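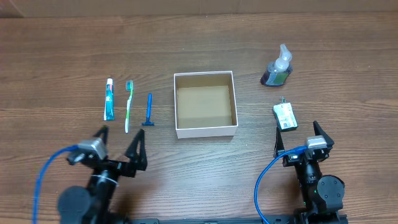 Everything out on the table, both arms open, box in the middle.

So I've been meaning to write up the packing stuff for ages, and since Stela Sandu keeps asking me when it's going up (hi Stela!), I finally sat down with a coffee and my messy notes.

The task sounds so easy when you say it out loud. Toiletries on a table, an open box, two arms, put the things in the box. My nephew could do it before he could talk. But getting two arms to share one box has eaten my evenings since January, and I've got opinions now.

The setup I was using until the summer is one I call Grundar. It's one policy that looks at all the camera views and spits out joint targets for both arms at once. Nice and simple, and it learned to pick things up pretty fast. What it never learned was manners. Both arms would go for the box together, hover, back off, and then go for it together again, like two people in a hallway. I'd sit there yelling at them.

Ranero is the new one. Same camera views, same backbone, but there's a tiny extra output that I call the turn signal. All it does is say which arm gets to move into the space over the box right now. The other arm is still allowed to reach and line up with its next thing, it just can't cross into the box area until the signal flips. I labeled the turns by hand on my demos, 140 of them, with a keyboard shortcut and a lot of podcasts. My wrist did not enjoy it.

The rest is plain imitation learning. No rewards, no simulator, no fancy planner on top. I trained both versions on the same 140 demos for the same number of steps, then ran 700 trials split evenly between them, shuffling the start positions each time. Yes, I reset the table by hand for every single one. Yes, I now have feelings about toothpaste.

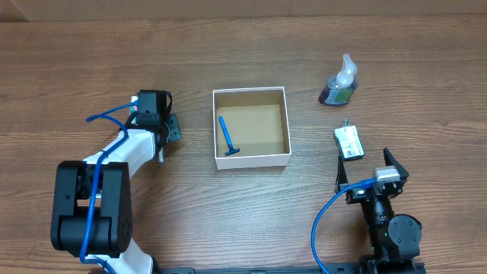
Razor in the box, with the left gripper alongside and the right one open by the little package.

I like this moment in a run because it's right where Grundar used to fall apart. One arm is near the box, the other has something to go after, and somebody has to wait.

With Ranero the hallway dance is nearly gone. I only logged 2 standoffs in its whole half of the trials, and I'd stopped bothering to write them down for Grundar by the end of the first evening (bad science, I know, Leonilde Calado has already told me off and I've gone back through the recordings to count them properly). I'll post the full table once she's checked my numbers.

What's still bad: thin stuff. A toothbrush lying flat is a horrible thing to grab with two stiff fingers, and the turn signal does nothing for that. Most of the failures I've looked at so far are plain missed grasps - the arm closes, lifts, and carries a big handful of air over to the box with total confidence. Soap bottles are the other headache, and mostly it's the pump. If the gripper comes in too high it catches the nozzle and the whole bottle spins.

Leonilde thinks I should drop the hand labels and work out the turns from the demos themselves, just by checking which wrist is over the box at each step. She's probably right, and it would've saved me a whole lot of podcasts. I've started on that already, it's a short script and the labels it makes look close to mine except around the handoffs, where it flips too late.

Stela wants to try Ranero on the Caldeira setup with a deeper box, so that's next, after I fix the late flips. If you've done two-arm packing and found a decent way to handle pump bottles, please leave a comment!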